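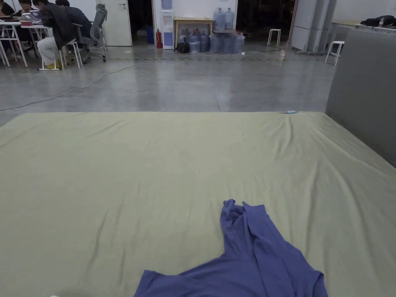

*Blue-violet cloth on a khaki-green fitted sheet.*

**FOR RELEASE: NOVEMBER**

# Paltik Cider starts a refillable bottle program in Joltthorpe

JOLTTHORPE — I've been making cider at Paltik long enough to know exactly what our recycling bin sounds like when it gets emptied, and I'm very tired of that sound. So I'm happy to tell you that starting this month, our taproom will take back, wash and refill our own bottles. We did it for a trial season with our regulars and it went well enough that I'm opening it up to anyone who walks in the door!

You buy a cider in one of the new heavy swing-top bottles and pay a deposit of $5 on top. Bring the bottle back with the cap still attached and you get the $5 back, or you can put it toward a refill. Please rinse it first. A quick swirl with warm water is plenty (we do the real washing), but a bottle that's been sitting in a garage with a half inch of cider in the bottom is a miserable thing to clean, and I'm the one cleaning it.

During the trial we refilled 3,465 bottles. I wrote that number on the chalkboard behind the bar and people kept asking if it was the price of something.

**What's going in the bottles**

We're launching with 8 ciders. Most of them you'll know from the taps, including our dry house cider and the cloudy one that sells out whenever the weather turns. The new one is called Ultside, and I'm pretty excited about it. It's a blend of bittersweet and sharp apples, aged on oak, and it comes out with a little smoke and a lot of tannin. We made it for the kind of person who thinks they don't like cider. I've poured it for a few red wine drinkers already and they came back for a second glass, so I'm calling that a good sign.

Ultside will only be sold in the refillable bottles this winter. If you want to try it before you commit, there'll be a small pour at the bar.

**Where to return them**

Our taproom is the main drop-off, any time we're open. You can also leave empties at Lim, the bottle shop by the old rail depot, which is stocking the full lineup. Lim has its own crates for us next to the register, and they'll hand you the deposit right there. I pick up the crates myself, usually in the morning before the street gets busy — wave if you see me.

We can't take bottles from other makers, even if they look the same. The glass thickness is different and our washer is fussy about it. I know that's annoying. I've been talking with a couple of other cideries in the area about sharing one bottle design, and if that goes anywhere I'll put out another one of these.

**Launch night**

We're throwing a small party in the taproom this month, doors at 6 p.m. The first 15 people to bring back a bottle from the trial get a free fill of Ultside, no deposit needed. There'll be soup, there'll be bread, and I'll be giving tours of the washing line to anybody who wants one (it's loud and steamy, so leave the nice shoes at home).

Reporters and bloggers are welcome to come early, and samples are available if you ask. Just stop by the bar or call the taproom and ask for the cidermaker. You'll get me.

**About Paltik**

Paltik is a small cidery and taproom in Joltthorpe. We press local apples every fall and pour year-round.

###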